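**Esunura opens mail-in service for foreign banknotes and coins left over from travel**

Esunura, the currency services division of Grokosetti, has opened a mail-in exchange service for foreign cash held by households, charities and small businesses. The service accepts banknotes and coins in 140 currency series and pays out in US dollars.

Most bank branches do not accept foreign coins, and many set a minimum on notes. Esunura sets no minimum for notes. Coins are accepted by weight, up to 7 pounds per parcel, and may be sent unsorted. Parcels over that limit are handled as bulk orders under a separate rate sheet.

Customers complete a form online, print the packing slip and send the parcel by any tracked carrier. Contents are counted at the Wi processing center and checked against the slip. Where the count differs from the declared amount, the customer receives a revised offer and can accept it or have the parcel returned.
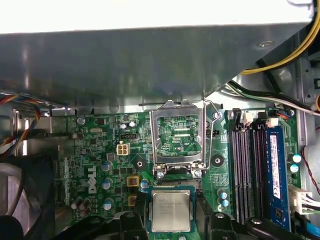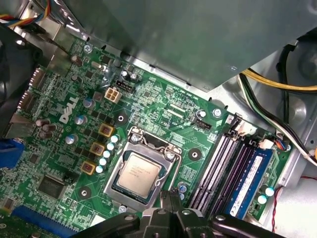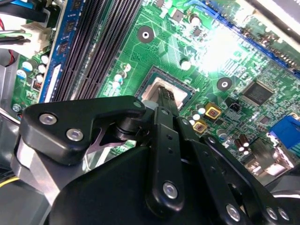

**Does the service accept notes that have been withdrawn from circulation?**

Withdrawn notes are accepted if the issuing central bank still redeems them. They are paid at a lower rate than current notes, and the rate is shown on the form before the parcel is sent.

Rates are updated each business day at 9 a.m. and apply on the day a parcel is counted. Payment is made by bank transfer or check. Transfers carry no fee; checks are issued for amounts up to $600. Orders above $1,000 require a copy of a government-issued photo ID – the form prompts for this automatically.

Damaged notes are assessed one at a time. A note must be more than half complete, with at least one full serial number visible. Counterfeit items are withheld and reported as the law requires.

Charities that collect foreign change can register for a group account through Zestard, which supplies collection envelopes and monthly statements. Registration opens in March.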